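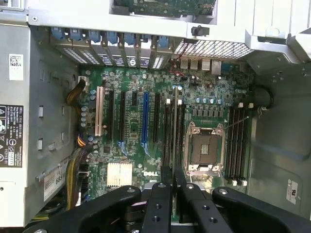

# Ticket: Gripper comparison, memory module handling, dual-arm cell

**Status:** Open, awaiting vendor reply
**Opened by:** Shabani Okoth
**Site:** Lulton test laboratory
**Equipment under test:** Juška parallel gripper (black jaw fingers, wrist camera); Plolell compact gripper
**Controller:** Skoltomum cell controller, both arms
**Severity:** Medium

## 1. Summary of the problem

During the comparison of the two grippers for desktop disassembly work, the Juška unit reported intermittent loss of grip when closing on memory modules. The fault did not appear with the Plolell unit under the same program. The controller records the event as "width not reached" and halts the arm before the lift begins.

The laboratory must recommend one gripper for the memory and expansion card steps. The recommendation is on hold until the cause of this fault is understood.

## 2. Conditions of the test

- The computer tower is laid on its side on the ribbed metal work table with the side panel off.
- The processor is out of its socket before any memory step begins.
- Modules are gripped by their short upper edge, with the jaws approaching from directly overhead.
- Both latches are opened by hand before the arm is enabled. Latch opening is outside the scope of this ticket.
- Approach speed is limited to 6 mm per second over the last part of the descent.
- The same program, the same waypoints and the same test tower were used for both grippers.

Each gripper completed 200 closing cycles, for a total of 400. A cycle counts as a fault if the controller halts the arm or if the operator presses stop.

## 3. Results before any corrective action

| Gripper | Cycles | Faults | Fault text |
|---|---|---|---|
| Juška | 200 | 11 | Width not reached |
| Plolell | 200 | 0 | None |

All faults with the Juška gripper occurred on the memory bank nearest the expansion slots. No fault was recorded on the bank on the far side of the processor socket. The operator pressed stop on none of the cycles.

## 4. Log of actions

**Entry 1. Cabling and power.** The tool cable was disconnected at the wrist, inspected and reconnected. No damage was found. Supply voltage at the tool connector was within the range given in the manual, both at rest and while closing. The fault was reproduced afterward. Cabling is ruled out.

**Entry 2. Firmware.** The gripper firmware was compared with the version supplied by the vendor in June. The versions match. The controller driver was reinstalled from the laboratory copy as a precaution. No change in behavior.

**Entry 3. Force setting.** Closing force was raised one step and then lowered two steps from the original value. The higher setting made no difference. The lower setting produced the fault more often and was abandoned. The original value was restored and written to the cell configuration.

**Entry 4. Jaw clearance.** The jaws were driven to each memory slot by hand at low speed with no module fitted. At the bank nearest the expansion slots, the outer face of one jaw came very close to the latch of the next slot when fully open. The wide body of the gripper also leaves little room to rotate the wrist in that area. The Plolell unit is narrower across the body and does not approach the latch at any point.

**Entry 5. Opening width.** The opening width before descent was reduced in the program so that the jaws enter the bank partly closed. A short run at this setting gave no faults. The run was too short to support a conclusion and is not included in the table above.

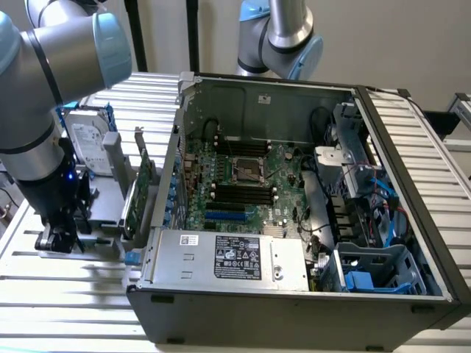
The full set of cycles must therefore be repeated at the reduced width before the setting is accepted for general use. The repeat run is to use the original waypoints, so that the opening width is the only value changed.

**Entry 6. Wrist camera offset.** The offset between camera and jaw center was checked against the calibration plate. A small error was found along the closing direction. It was corrected and the new value saved under the cell name. The error was within the tolerance stated in the test plan, but it would bring one jaw closer to the neighboring latch, and it may have contributed to the fault.

**Entry 7. Second arm.** The parking position of the second arm was reviewed at the request of the safety officer. The position is acceptable for memory work. It must be moved farther back before the drive cage steps are attempted, as the two arms would otherwise share the same space above the chassis. A separate ticket will cover this change.

## 5. Assessment to date

The most probable cause is contact between the outer jaw face and the latch of the neighboring slot during descent. When contact occurs, the jaw may be held short of its commanded travel, and the controller reads this as a width error. The explanation is consistent with the location of the faults. It has not been confirmed by direct measurement.

The Juška gripper remains the preferred unit for heavier parts, including drives and the power supply, where its jaw travel and holding force are an advantage. The Plolell gripper is easier to place in narrow spaces but was unable to hold a drive tray securely in the preliminary trial. The laboratory would prefer to avoid a tool change between these steps.

## 6. Questions sent to the vendor

1. Are narrower jaw fingers available for the present gripper body, and do they require a change to the force table?
2. Can the "width not reached" message report the measured width at the time of the halt?
3. Is there a recommended minimum clearance between the outer jaw face and fixed parts?

## 7. Outstanding actions

- [ ] Repeat the 200 cycles with the Juška gripper at reduced opening width and corrected camera offset
- [ ] Repeat a shorter set with the corrected offset and the original width, to separate the two effects
- [ ] Record jaw current during descent on the affected bank
- [x] Restore original force value in the cell configuration
- [x] Send questions to the vendor
- [ ] Open a ticket for the parking position of the second arm

Last updated Sat 19 July by Shabani Okoth. Operators are asked not to change the opening width or the camera offset on this cell until the repeat runs have been entered in the log.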